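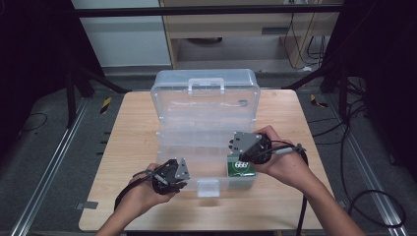 Who is the couple on the Cidham festival poster?
Posted in October by Aldana Villalba
3 min read

Aldana Villalba wrote:
I am writing on behalf of the Cidham Local History Forum. A resident has informed us that she and her late husband are the couple on the poster for the Orel music festival, the one with the two dancers beside the stage steps. The poster was printed in a run of 3000 and is well known in the town. We wish to add her name to our online entry and would welcome comments from members before doing so.

Osaze Wike wrote:
I would support adding the name. My family attended that year and the identification has been repeated in Cidham for as long as I can remember. The lady has never asked for money or publicity.

Benedek Erdős wrote:
I must disagree with the previous member. At least two other women have made the same claim, one of them in a letter to the old Jenda newsletter. The dancer's face is turned away and her hair is covered by a scarf. A family memory is welcome, but it should be recorded as a claim until there is something to support it.

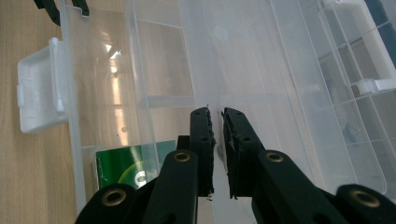 The newsletter letter also gives a different evening for the photograph. If the picture was taken on the second night, as the writer stated, then the band on stage would have been Sison – and Sison did not play on the first night, when your resident says she attended.

Aldana Villalba wrote:
Thank you. The resident has kept her ticket stub, number 358, and it is for the first night. She also has the scarf. I have seen both.

Benedek Erdős wrote:
A ticket shows that she attended. I do not dispute that. Some 2000 other people could say the same.

Gizella Orbán wrote:
I helped to catalog the photographer's contact sheets. The poster picture is on sheet 34, and the same sheet includes the raffle draw, which was held on the first night only. The newsletter writer was therefore mistaken about the evening. The sheet does not name the couple.

Osaze Wike wrote:
That appears to settle the matter in the resident's favor.

Gizella Orbán wrote:
It settles the night. I would not go further than that.

Bautista Ibarra wrote:
As moderator, I ask members not to post the resident's name or address in this thread. I propose that the entry read "identified by a local resident as herself and her husband," with a reference to the contact sheet. The other claims should be listed as well.

Benedek Erdős wrote:
I can accept that wording, provided the Jenda letter is quoted in full.

Aldana Villalba wrote:
I will send the draft entry to the resident first and post it here once she has replied. Does any member hold a clean copy of the letter? Ours is missing the second page.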